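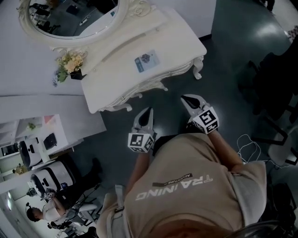
**Part-time records assistant, Randevville Lodge Hall**

The Masonic lodge in Randevville is hiring a part-time assistant to work through its old membership records. The lodge has kept its papers since it was founded, and most of them have never been indexed. The job is to read them, enter what they say into a database, and put the originals back in the order they came out.

The main body of material is the card file, which holds 2560 member cards. There are also 158 bound volumes, mostly minute books, dues ledgers and visitor registers. The cards come first. The volumes will be used to fill gaps where a card is missing a date or an occupation.

**Hours and pay**

This is a contract position for 50 weeks, starting in September. Hours are 16 per week, worked at the hall between 9 a.m. and 5 p.m. You can choose your days, but we ask that you keep to the same ones from week to week. The hall is in use most evenings and the records room is locked at 5:30.

Pay is hourly and is set out in the information sheet, which we will send on request. There is no remote option. The records do not leave the building.

**What you will do**

- Transcribe member cards into the Morneo database, one record per card
- Check names and dates against the petition files and note any that disagree
- Scan cards that are faded or torn
- Re-box loose petitions in acid-free folders (supplied)
- Keep a running list of members whose burial place or later lodge is unknown
- Answer family history inquiries that come in by mail or email, usually two or three a month

Spelling is to be entered as written, even when it is plainly wrong. Corrections go in the notes field. A good number of the early members changed the spelling of their names after they joined, and we need both forms to be searchable.

**What we are looking for**

You need to be able to read American handwriting from the 1880s on, including bad handwriting. We will ask you to transcribe two sample cards at the interview. You should type accurately and be comfortable working alone for several hours at a time.

Experience in a library, archive, county clerk's office or genealogy society is helpful but not required. Training on Morneo takes a morning and is paid.

You do not have to be a Mason or be related to one, and the position is open to men and women. Some of the minute books are closed to non-members. Those have been set aside and are not part of this job.

The records room is on the second floor and there is no elevator. Full boxes are heavy. If stairs or lifting are a problem, tell us when you apply and we can have boxes brought down to the dining room.

**The Ghanem papers**

If time allows at the end of the contract, the assistant will also make a box list for the Ghanem papers, which came to the lodge from the former Vina lodge when it closed. They are unsorted. No one expects them to be finished.

**How to apply**

Send a letter and a résumé to the Lodge Secretary, Randevville Lodge Hall, or leave them in the mail slot at the side door. Please include one reference we can call. Applications are due by the end of July, and interviews will be held at the hall in August.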